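Home Stories Archive Submissions Contact

The Gandadberg Line

The survey station at Gandadberg had a leveling benchmark set in its north wall, a brass pin with a stamped elevation. Every October the surveyor ran a closed loop from the pin to the harbor and back. The permitted misclosure was 8 millimeters. In the first year the loop closed at 2.

In the second year it closed at 102.

The surveyor rejected the result and checked the instrument. The collimation error was within limits. The staffs were compared against the steel standard and agreed with it. The loop was run again in the opposite direction and came back with the same figure and the opposite sign.

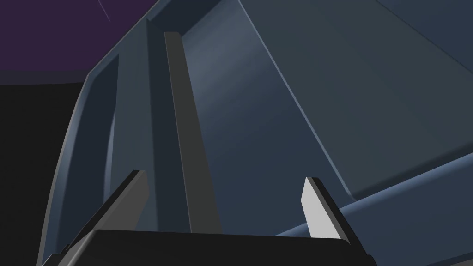 A report was sent to the Adeck office, which held the records for the coast. The reply took nine days. It said that the harbor mark at Sakitz was founded on bedrock and could not have moved, and that the pin in the north wall was founded on bedrock and could not have moved. It asked for the loop to be run again.

The surveyor noted in the field book that a closed loop returns to its own starting point, and that the movement of either mark would not account for the figure. The difference had to arise between leaving the pin and coming back to it.

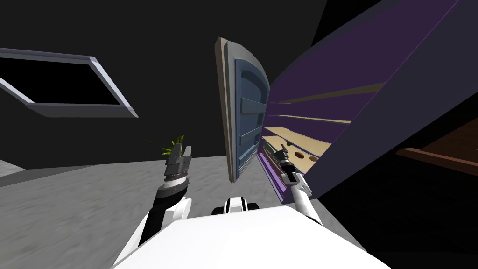
Narrow leaves, yellow-green.

On the third run the surveyor divided the route into sections and closed each one separately. All of them closed except the section through Aryee, a village with a chapel and a single road. The road was level. Readings taken facing east were correct. Readings taken facing west were also correct. They did not agree with each other.

The surveyor lodged in Aryee for the night and slept badly. The bed was level by the bubble. A pencil placed on the table stayed where it was put. 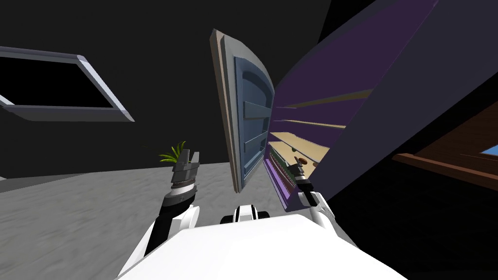
The cabinet door, open.

In the morning the surveyor packed the instrument and walked back to the station, taking no readings. The final entry in the field book gives the elevation of the pin as stamped, then a second elevation, lower, marked "on return." Both are initialed. The column for remarks contains the word "accepted."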